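Can a machine put the shopping away yet?
Words: Augustina Mahama
Thursday, August 17, 2023

Most of the chores people ask us about are small ones. Clearing a table, emptying a dishwasher, filling a shelf before the shop opens. A person does them half asleep. For a robot arm they are still hard work, and progress is slower than the adverts suggest.

Kwaku Kwofie and Ohemaa Issahaku run the Akolgo trials, which set an arm one plain job at a time and keep a record of the misses as well as the successes. Much of it is done in simulation, where a dropped tin costs nothing and the same table can be laid again in a moment. The packing task has had 1251 simulated attempts since June. Fruit and tins have to go from the table into a basket, one item at a time, and nothing may be knocked to the floor.
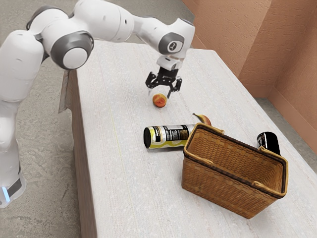 Packing task, simulated. The gripper over a peach, with the basket still empty. One can is on its side and another stands behind the basket.

Of those attempts, 157 ended with everything in the basket. Kwofie puts most of the failures down to the approach. Two fingers coming straight down suit a peach well enough if they are centred on it, but a can lying on its side may roll when touched, and a banana close to a basket leaves little room for a finger on the far side. Handles are a nuisance too. An arm that takes the shortest path will catch one and drag the basket with it.

Shop-floor work is a little further on. Shelves are all the same height, tins arrive upright and the lighting stays put. Edmund Jakubowski, who managed a grocer's stockroom before joining the trials, would trust an arm with a row of identical boxes today. He would not give it the fruit.

At home the answer is no for now. Kitchens differ, people leave things where they like, and an arm of this kind is fixed in one spot. Issahaku expects table clearing to come first, then packing, with laundry a long way behind both.

The next round adds soft bags and a second basket. Nana Sarpong is writing up the results.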